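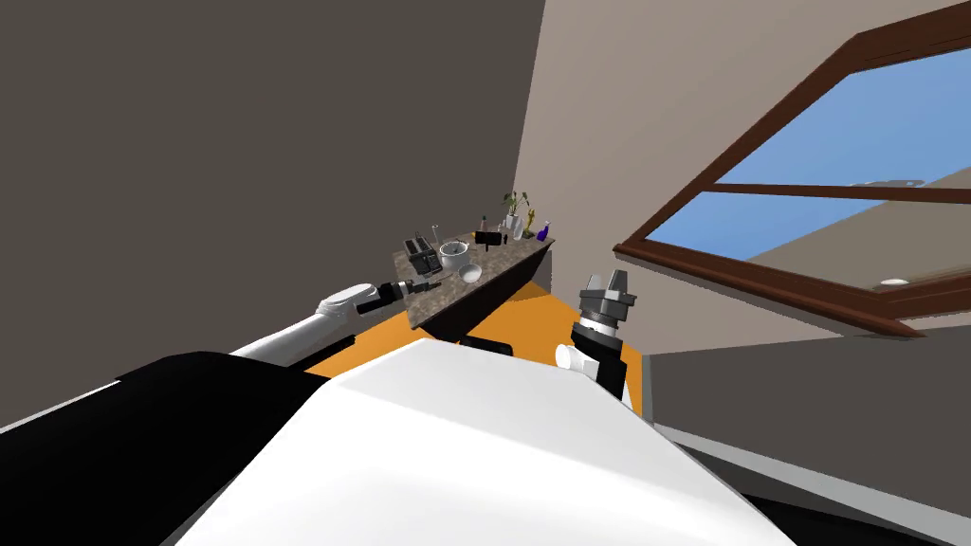
Chapter 4
Planning the Menu

Learning objectives

After studying this chapter, you should be able to:
Explain how a menu shapes the purchasing, staffing, and layout of a restaurant.
Distinguish between static, cycle, and market menus.
Calculate the food cost percentage of a single dish.
Describe how the order and wording of a menu affect what guests choose.

Key terms

à la carte
contribution margin
cycle menu
food cost percentage
market menu
prix fixe
static menu
yield

Opening case: The Enorine

The Enorine is a full-service restaurant in the harbor district of Ellcombe. When it opened, its owners offered a long menu that drew on several styles of cooking. Guests could order grilled fish, filled pasta, braised lamb, or a plate of smoked meats, and most dishes were served with their own sauce and garnish. Reviews in the first year were favorable, and the dining room was full on most evenings.

The accounts gave a less favorable picture. Many ingredients were bought for one dish only and were thrown away when that dish did not sell. Cooks at the grill station fell behind by eight in the evening, while the cold station had little to do. In February, the slowest month in Ellcombe, the restaurant spent more on food than it had budgeted for the whole of the winter season.

The owners asked Clalow, a firm that advises independent restaurants, to review the menu. The review covered 1043 dinner checks. It found that a small group of dishes accounted for most orders and that two of the most popular dishes were priced below the level needed to cover their share of labor and rent. The owners shortened the menu, raised two prices, and moved one grilled dish to the oven. They also added a prix fixe dinner of 3 courses, built from ingredients already in use elsewhere on the menu.

As you read this chapter, consider which of these changes you would have made first, and what risks each one carried with regular guests.

4.1 The Menu as a Management Tool

A menu is a list of dishes offered for sale. It is also the document on which most other decisions in a restaurant depend. The menu determines which suppliers are needed, what equipment must be installed, how many cooks are required on each shift, and what skills those cooks must have. A restaurant that adds fried dishes to its menu must provide fryers, ventilation, oil storage, and training. A restaurant that removes them may be able to use the same floor space for another purpose.

For this reason, the menu should be drafted before the kitchen is designed. Where the kitchen already exists, the manager should prepare a station chart before approving any new dish. The chart lists each station and the dishes it produces, together with the time each dish occupies the station during service. Dishes that overload one station should be revised or moved.

Menus are commonly grouped by how often they change. A static menu remains the same for a season or longer. A cycle menu repeats after a fixed period and is widely used in hospitals, schools, and company dining rooms. A market menu changes with the supply of ingredients, sometimes daily. Many restaurants combine these forms. The Lunde, a hotel dining room discussed later in this chapter, keeps a static breakfast menu and a market menu for dinner.

Each form places different demands on the staff. Static menus allow cooks to become quick and consistent, but they may hold little interest for frequent guests. Market menus require cooks who can adjust a recipe at short notice and servers who can learn new descriptions before each shift. Cost control is also more difficult under a market menu, as standard recipes must be priced again whenever the dishes change.

Check your understanding

1. Why should a menu be drafted before a kitchen is designed?
2. What information does a station chart contain?
3. A company dining room serves 400 lunches each working day to the same group of employees. Which type of menu would you recommend, and why?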